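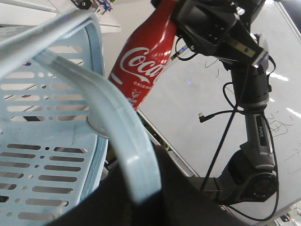 Fig. 3: Handle joint and slotted side wall of a light blue basket.

3. Preparing the store shelf for the Zeltero label system

Before you install the Zeltero label rail, the shelf must be clean and the products must be removed from the front row. Please read the complete section one time before you start. The work takes 20 minutes for one shelf.

You will need:
Zeltero label rail with end caps
Prusilix base station, already connected to power (see section 2)
Dry cloth
Baskets with a handle, for holding the products during the work

3.1 Emptying the front row

1. Take the products from the front row and put them in a basket. Heavy products go first, at the bottom.
2. Before lifting, check that the handle is fully up and sits correctly in its joint on both sides.
3. Put the basket on the floor beside the shelf. Do not leave it in the walking way of customers.

CAUTION: Do not hang a full basket on the label rail. The rail is made to carry labels only.

3.2 Mounting the rail

1. Wipe the front edge of the shelf with the dry cloth. Old glue must be removed completely.
2. Hold the rail against the edge with the logo on the left side.
3. Press the rail from left to right until all 4 clips make a click.
4. Put the 2 end caps on. The cap with the small hole belongs on the right, where the cable goes out.

NOTE: If one clip does not click, pull the complete rail off and start again from the left. Do not use a hammer.
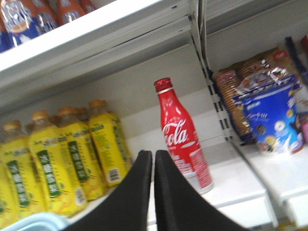
3.3 Putting the products back

1. Return the products in the same order as they stood before. The brand name should look to the front.
2. Leave a small space between the products and the rail, so that the labels can be exchanged without moving anything.
3. Slide the labels in from the top. Each label shows a dash until it is paired.

3.4 Pairing the labels

1. On the Prusilix base station, hold the PAIR button until the light becomes green.
2. The display counts down from 59 seconds. Within this time, touch the corner of each label with the pairing pen.
3. A paired label shows the price. If a label still shows the dash, repeat from step 1 for this label only.

NOTE: Prices are sent from the Cuervo price list. If a wrong price appears, correct it in the list and not on the label. The change is visible after the next update.

CAUTION: Do not switch off the base station during an update. The labels can lose their pairing.

For shelves with a glass front, please continue with section 4. Spare clips and end caps are ordered with the Zetix form at the end of this manual.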